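Recording Demonstrations for a Layered Assembly Task

December
By the Brustley Manipulation Group

This guide sets out the procedure for recording demonstrations of the sandwich task at the Brustley laboratory. It applies to all operators working on the Jomero data set, including those who have recorded other tasks at the same station. Operators should read it in full before their first session and keep a copy at the station.

The task is simple to state. Play-food pieces start in two clear containers, one on each side of a plate. The operator guides the arm by teleoperation and stacks the pieces on the plate in a fixed order: bread, lettuce, bacon, cheese, bread. An episode is complete when the second slice of bread is on the stack, both containers are empty, and the arm has withdrawn from the view of the fixed camera.

The learning system is trained to copy what the operator does, given what the cameras show. It has no access to the operator's intentions. A pause to answer a question is recorded as part of the task, and so is a correction made out of habit. Most of the rules below follow from that fact.

1. Before the session

Log in to Drumine and open a new session under your operator code. Check that the task name is correct. Sessions filed under the wrong task have to be moved by hand, and the request form for this takes longer to complete than the check.

Start both camera streams and confirm that the clock offset shown in Drumine is green. If it is yellow, restart the wrist stream first and wait for the value to settle. If it remains yellow after a second restart, do not record. Report the fault and use the other station.

Lay the cloth so that it covers the table on all sides. It does not need to be ironed or pulled flat. Small differences in the folds from one session to the next are acceptable and even useful, as they discourage the system from relying on one exact background. The cloth should not be moved during a session.

Place the plate near the middle of the table and the two containers on either side of it. The containers should stand open, with enough room around the plate for the fingers to reach down at an angle. Turn each container a little between episodes. The position card in the drawer lists 20 starting layouts; work through them in order, then begin again at the first.

Wipe the gripper fingers with a dry cloth. The play food picks up dust, and dust on the fingers reduces grip on the thinner pieces.

2. Recording an episode

Set the pieces in the containers according to the layout. Take your hands away from the table, wait for the arm to reach its home position, and press the foot switch once. Drumine sounds a single tone when recording begins. Do not move the controller until the tone has ended.

Pick up the first slice of bread and lower it to the plate. Release only when the piece is resting on the surface. A piece dropped from a height may land well, but the system will learn the drop along with the result, and will repeat it in cases where the piece does not land well.

Continue with the lettuce and the bacon. The lettuce should rest mainly on the bread, although its edge may extend past the crust. Place the bacon across it in one motion. Avoid pressing down on the stack with closed fingers to settle it. Earlier operators did so at different moments and for different lengths of time, and the resulting policy sometimes pressed on an empty plate.

The cheese requires more care than the other pieces. It is thin and flexible, and it bends between the fingers as soon as they close. Grip it with the lightest setting that holds it, then bring it over the stack and pause briefly. Let the lower part touch first and allow the rest to follow as the fingers open. If the piece folds over on itself, leave it and continue. A folded slice is not grounds for discarding an episode.

Place the second slice of bread last. It need not line up with the first. An offset between the slices is acceptable as long as the top slice is supported by the layers beneath it and the stack stays on the plate.

Withdraw the arm upward, then back to home. Press the foot switch a second time once the fixed camera has a clear view of the table.

3. Reference views

Compare your own recordings with the following views from the wrist camera and the fixed camera. 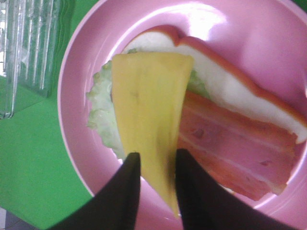
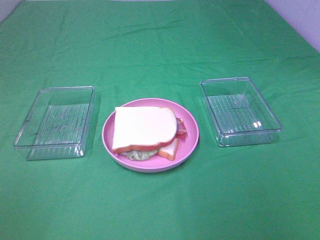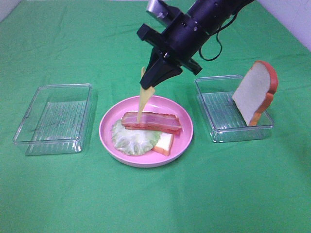
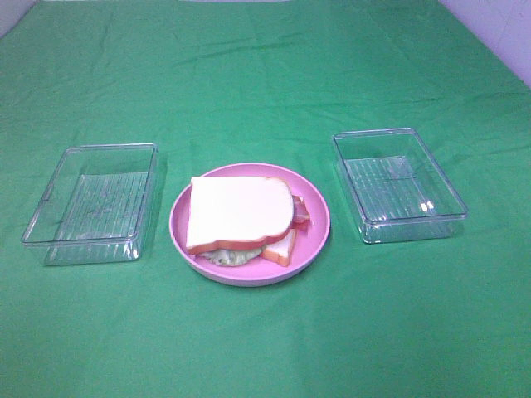
Nyitrai wrote in the comments to the draft of this guide that the order of the layers ought to be left open. If the system only ever sees one order, the comment ran, then it has learned a recital, and a missing slice of bacon will stop it completely. The same comment asked for at least one session in which the operator begins with whichever piece is nearest.

The point is accepted in part. The order remains fixed for the current set, so that the results can be compared with those from the previous station. A separate set with a free order will be opened in Drumine under its own task name. Episodes from the two sets must not be mixed, and operators should not vary the order on their own initiative in the meantime.

4. Mistakes and recoveries

Mistakes during an episode fall into two groups, and they are handled differently.

The first group consists of mistakes that the arm can correct. These include a missed grasp, a piece that slips back into its container, and a layer that lands partly off the bread. Keep recording and correct the mistake with the arm, at normal speed. Recoveries of this kind are valuable. A system trained only on clean episodes has no example to follow once something goes wrong, and something usually does. Mark the episode "recovered" when you save it.

The second group consists of mistakes that need a human hand. If a piece leaves the table, if a container tips over, or if the plate is pushed out of reach, stop the recording with the foot switch and mark the episode "failed." Do not reach into the workspace while the recording is running. Failed episodes are kept but are not used for training.

Do not make mistakes on purpose. Staged errors tend to look alike, and they are easy to recognize in review.

5. Pace and breaks

Work at a steady pace that you can keep up for the whole session. A fast operator who stops often gives less useful data than a slower one whose movements are even. Long pauses above a container are the most common problem found in review. They normally mean that the operator was deciding which edge to grip. Make that decision before pressing the foot switch, while the pieces are in plain view.

Take a break after every 8 episodes. Leave the station, and on your return move the controller through its full range before starting again. Operators who skip this step often begin with a jerk of the wrist.

A full set for one operator is 100 accepted episodes. This may be spread over as many sessions as required. The combined target for the first release is 168 hours across all tasks, and no single operator is expected to hurry on account of it.

6. Review and labeling

Review each session on the day it was recorded. Play every episode at double speed in the fixed camera view, then check the wrist view at the moments when the fingers close and open. Confirm four points: the recording starts with the arm at home, no hand enters the workspace, the layers are in the correct order, and the final view shows the finished stack with the arm out of the way.

Add the text label last. Use a plain instruction of the kind a person might give, such as "make the sandwich on the plate" or "stack the food on the pink plate." Drumine offers a list of approved wordings. You may write your own, provided it names the goal and does not describe the individual movements. Check the spelling before you save, as the label cannot be edited after upload.

Bright reflections on the plate or on the bread are acceptable as long as the edges of the pieces can still be made out. If they cannot, lower the overhead light by one step before the next session and make a note in the session log.

7. Closing the station

Return the play food to its box and stack the containers beside the plate on the shelf. Leave the arm at home with the motors off. Upload starts automatically at 7 p.m., and the station computer must stay on until it has finished. Operators recording on a Saturday should start the upload by hand from the session menu.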